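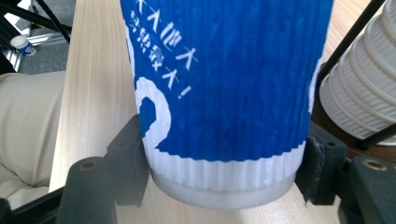 La segunda pared del vaso

El vaso de papel para bebidas calientes es un objeto de tolerancias estrechas. Entre el líquido y los dedos hay una cartulina de fibra virgen, una película de polímero en la cara interior y, en los modelos de pared ondulada, una segunda capa de papel acanalado que encierra aire. De esa última capa depende casi todo el comportamiento térmico del conjunto, y es también la que más quebraderos de cabeza da en fábrica.

El aire quieto conduce el calor peor que la celulosa. Las ondas verticales reducen la superficie de contacto entre ambas paredes a una serie de líneas finas y dejan canales en los que la convección es escasa. Si la onda es demasiado ancha, el aire circula y el aislamiento empeora. Si es demasiado cerrada, aumenta el número de líneas de contacto y el calor pasa por ellas. El paso y la altura de la onda se fijan, por tanto, en función del gramaje y no al gusto del diseñador gráfico.

En la planta de Bullmont, dedicada al conformado de envases de cartón, la funda ondulada se aplica en una estación separada. La pared interior se cierra primero, con soldadura lateral por aire caliente; después se inserta el fondo, se moletea el pie y se enrolla el borde. La funda llega en plano, ya impresa y ondulada, y se fija con adhesivo en frío sobre el cuerpo terminado. El lote de control es de 1000 unidades, de las que se retiran 18 para ensayo destructivo.

Bohdana Sirko, responsable de procesos, sitúa el punto crítico en la costura. «Una funda desalineada un milímetro en la base se abre en la boca. El vaso no pierde líquido, pero en la línea de apilado se engancha con el siguiente y para la máquina.» Su equipo registró 391 paradas por esa causa en un solo ejercicio, antes de modificar el útil de centrado en marzo.

Imprimir sobre onda

La impresión se hace casi siempre en flexografía, con tintas al agua y antes del ondulado. Eso obliga a compensar el arte final: el ondulado acorta el pliego en sentido transversal y los caracteres se estrechan. Además, el desarrollo de un tronco de cono es un sector de corona circular, de modo que una línea de texto recta en pantalla aparece curvada en el vaso si no se deforma previamente. Las masas de color saturado con texto en reserva son las más exigentes, puesto que el blanco es el propio papel y cualquier exceso de presión en el cliché cierra los trazos finos. Las escrituras de trazo denso requieren cuerpos mayores.

El reciclado

La película interior sigue siendo, en la mayor parte del mercado, polietileno de baja densidad. Se separa de la fibra en un púlper con tiempos de residencia más largos que los del papel de oficina. Las dispersiones acuosas, como la que Bullmont comercializa con el nombre de Plollow, se desintegran antes, aunque sellan en una ventana de temperatura menor y exigen calibrar de nuevo la soldadura. En las pruebas internas de la empresa, el cambio de recubrimiento redujo la cadencia de la línea un 23 por ciento durante la puesta a punto.

La funda no lleva barrera y, separada del cuerpo, entra sin dificultad en la corriente de papel. El adhesivo en frío se aplica por puntos, lo que facilita el despegue en húmedo. Sirko trabaja ahora en una variante con dos puntos menos, pendiente del ensayo de apilado.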